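Plestlow Wrist Gripper Package – Buyer's Notes

We use cookies to remember your basket and to count visits. By continuing to browse you accept this. Manage preferences

Sold by Gavmont. Page text by Fredy Tello, equipment desk.

The Plestlow package is a two-finger gripper, a small wrist camera, a controller and the cable set. It comes without an arm. Every June we get orders from people who assumed the arm was in the box, and every June we take some of them back, so please read the contents list before you send a purchase order.

Plestlow's brochure says the kit is "ready for everyday handling on day one." We don't repeat that claim in our own listing. Kevin Apaza in our workshop needed four days to get from sealed boxes to a pick he was willing to show a customer, and he has done this before. A lab with one part-time engineer should plan on longer and put those hours in the budget as a real line. They usually cost more than the fingers do.

What should you budget for the things it will handle? Less than you think. Toy food, play blocks, small cups and a board to set them on will keep a team busy for months. Buyers keep asking us for the matched object set at the premium price, and we keep sending them to a toy store. 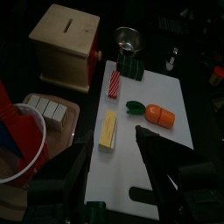

Lighting is a separate matter, and one the brochure skips. The camera will give you a view in a dim room, but whether your software can do anything useful with that view is your problem, and you should find out before the return period ends. Ask for a trial in your own room at the hour you plan to work. A demo on a bright show floor tells you very little.

The fingers are black and fairly broad. From a wrist camera they take up a good part of the lower view, and they can hide the very thing you're reaching for. Some teams add a second, fixed camera. If you think you might, price it now, along with the mount and another cable run – adding it later means a second round of approvals in most places we sell to.

Spares. We suggest 12 finger pads for the first year. Heriberto Urrego, who handles our returns, thinks that is too few for any group that lets students run the arm. Plestlow says one set lasts a year. We have asked what sort of use that figure assumes and are still waiting.

The Cusi software license is sold per seat and renews every year. The first year is included, so the quote looks better than it should. Ask for the year-two price in writing. If you only need open, close and a force limit, the plain driver does that at no charge, and we would start there.

The Flallingate arm bracket fits without an adapter. For other arms, send us the flange drawing first. Solange Texier checks drawings on Wednesday and will tell you if it won't fit, even if that loses the sale.

Lead time is 16 weeks. Plestlow will quote you less.

Returns are accepted unopened, or opened with the controller seal intact. Trial units are available to labs and schools; you pay shipping both ways. For a quote, write to the equipment desk with your arm model, the number of seats and the name of whoever will be doing the setup.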